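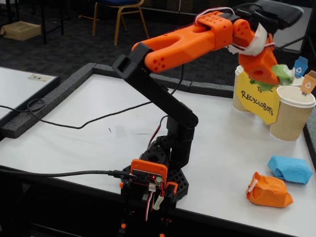

Desktop Sorting Cups for Paper Scraps

Paper cups make serviceable small bins for a craft table or home office. A ribbed cardboard sleeve stiffens the wall and improves grip when the cup is lifted out for emptying. Nesting two cups gives a firmer rim, and the inner cup can be removed without disturbing the label.

Cut one marker per cup from colored card, in the outline of a wheeled bin. Assign one color to each material and keep the assignment fixed. Attach the marker to the back of the rim with a small clip. Glue is not recommended, as cups are replaced more often than markers.

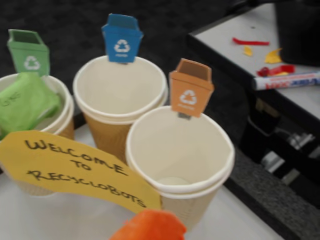 Reading time: 2 min

Green, blue and orange markers remain distinct on a white table. A recycling symbol in white is legible on all three. Add the name of the material in capitals if the table is shared; small print is lost at arm's length.

Place the cups close together, with the tallest marker in the middle. Signs should be lettered in black marker on yellow paper and set in front, low enough to leave the openings clear.

Crumpled sheets fill a cup quickly. Fold flat sheets before sorting, and leave 2 inches clear at the rear for the clips. Empty on Friday. Discard any cup with a softened rim.

Filed by Mirjana Delić under Paper and Card, tip 2134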